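Cerkura Table Service: hand-held gripper demonstrations

README, version of 17th November

What is in the set

Cerkura Table Service is a set of 1077 demonstrations of small jobs with plates, bowls and toy kitchen things. All of them were recorded with a hand-held gripper. A person holds the gripper, does the job with it, and the camera on the tool records what the fingers are doing. There is no robot arm in the recordings. The set was made by the Cadimon project for training arm policies that will later run on the Prirker wrist, which takes the same pair of finger pads.

Most of the recording was done in Abu Hammour in July. A smaller part was added afterwards to fill gaps in the plate tasks, where we had too few examples of the plate being held on edge or tilted.

Tasks

There are 13 tasks. Each has a short written instruction, stored with the episode, such as "move the plate to the counter" or "put the bowl next to the stove". Operators were given the instruction and left to choose their own grip and their own path. We didn't correct their style unless something was dropped outside the camera's view.

Plate tasks make up the largest group, with 400 episodes. Plates are thin, and oval ones behave differently depending on which side the fingers take. Several operators began by gripping too near the rim and changed to a deeper hold as they went on. Both kinds of grip are kept in the set and are not labelled apart.

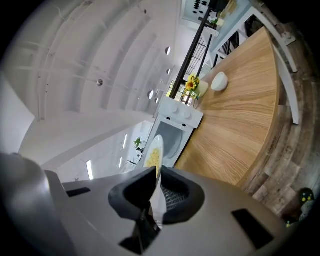 One early user wrote to us that the plate episodes were the only ones where their policy learned to turn the wrist before closing the fingers, and that they would have liked the same variety for the bowls. They also asked for the finger opening to be stored as a distance instead of a fraction. The second request has been met in this version. The first has not — bowl episodes still lean heavily towards a straight approach from above.

How an episode is stored

Each episode is one folder. Inside are the video from the tool camera, a table of tool positions, a table of finger openings in millimetres, and a text file with the instruction. Times in the two tables are matched to the video. No episode is longer than 3000 video images; anything that ran over was recorded again from the start.

Tool position is worked out from the video and the motion sensor together. It is given relative to where the tool was at the start of the episode, so it can't be used to compare places between episodes.

Known problems

The tool turns a good deal while a plate is being handled, and the room turns with it in the video. Please don't rotate the images to make them level before training. The positions assume the images as recorded, and a levelled copy will not agree with them.

Plain walls and ceilings can fill much of the view when the tool is tipped back. Position tracking is weaker there. Episodes where it failed outright have been removed, but short jumps remain in some of the others. The tracking score in the position table drops when this happens, and we leave those rows out of our own training.

White plates in front of white furniture are hard for simple edge detection. If you crop or shrink the images, check a few plate episodes by eye first.

Finger force was not measured. A closed finger reading tells you how far the pads have moved and nothing about how hard they are pressing.

Splits

The training and test lists are in the splits folder. They are divided by operator, so no operator appears in both. Please keep to them when reporting results, and say which version of the set you used.

Changes in this version

Finger openings changed from fractions to millimetres. Extra plate episodes added. Two instruction files with the wrong task name corrected. The old opening values are still there in a separate column and will be dropped in the next version.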